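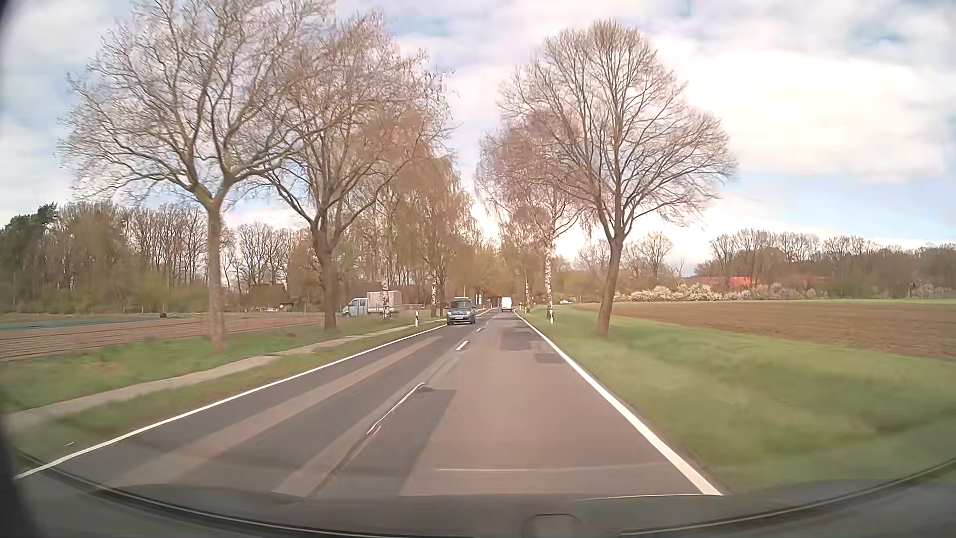 # Chapter 5: The Rural Road and Its Surface

Much of the traffic between small towns is carried by two-lane roads. They were seldom built in one piece. Many follow older tracks, were surfaced when motor vehicles became common, and have been widened, patched and resurfaced in stages ever since. A student who learns to read the surface of such a road can often tell where it has been opened, where it has failed and which repairs came later.

This chapter deals with the road as it is found in use. It begins with the layers beneath the surface and the ways in which water and heavy loads weaken them. It then turns to repairs, from the single patch to the full-width overlay, and to the painted lines by which drivers keep to their lanes. The final section considers the verge, the roadside tree and the footpath, which are usually managed together with the road but paid for separately.

The main case study is the Limbridge to Tindari road, a route 40 kilometres in length crossing level farmland. The district survey recorded 1,998 separate repairs along it, of which 222 had been laid over earlier ones. The survey sheets are reproduced in Appendix B and should be kept to hand when working through Section 5.3.

## Terms used in this chapter

**Patch:** an area of new material set into an existing surface, normally cut to straight edges.

**Edge line:** a painted line marking the outer limit of the lane.

**Centre line:** a line, broken or solid, dividing traffic travelling in opposite directions.

**Verge:** the strip of ground, commonly grassed, beside the carriageway.

## 5.1 What lies beneath

A road surface is only as sound as the ground that supports it. On the Limbridge side the subsoil is heavy clay, which swells in a wet February and shrinks again by late summer. The surface above it moves accordingly, and the first cracks tend to appear along the joints between old and new material.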